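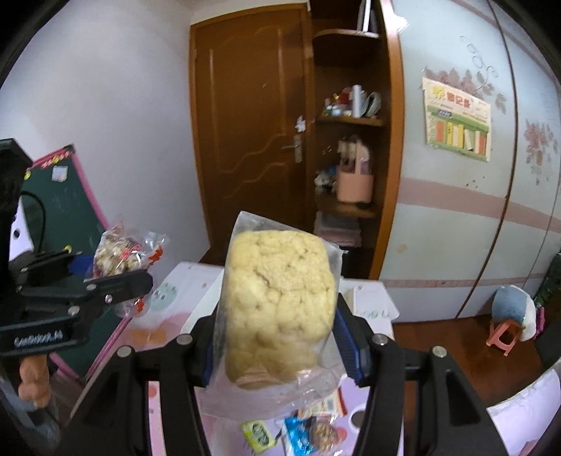

Rooftop solar on a leased warehouse, who owns the panels?
Commercial Energy board

vbarros
We rent a unit on the Fullwood estate and use most of our power in the daytime, chillers mainly. Cedero have quoted for 400 panels on a power purchase deal. No money up front, we pay per unit for what we use. Landlord is open to it. Our lease has five years left. Has anyone signed one of these as a tenant?
Valdir Barros

tinroof62
Five years is too short. Most of these deals run far longer than that. Ask what the buyout is if you leave.

Brornesar
Disagree with tinroof62. Ours passes to the next tenant, it's written into the lease. Took the solicitors until October to agree the wording but it can be done.

tinroof62
And if there is no next tenant? Somebody pays for that power.

Brornesar
In our case the landlord does. He wanted the better energy rating.

meterman
Get the roof surveyed before you argue about the contract. Mac Suibhne did ours and found 2 bays that wouldn't take the weight. Also check your export limit with the network operator, we were held to less than we applied for.

vbarros
Thanks. The quote assumes we use 62% on site. Does that sound high?

meterman
Depends on weekends. Are you shut?

vbarros
Shut Sundays, chillers stay on. Meeting the landlord on Thursday so will ask about the buyout and the roof.

tinroof62
Get half-hourly data from your supplier first. I still wouldn't sign on that lease.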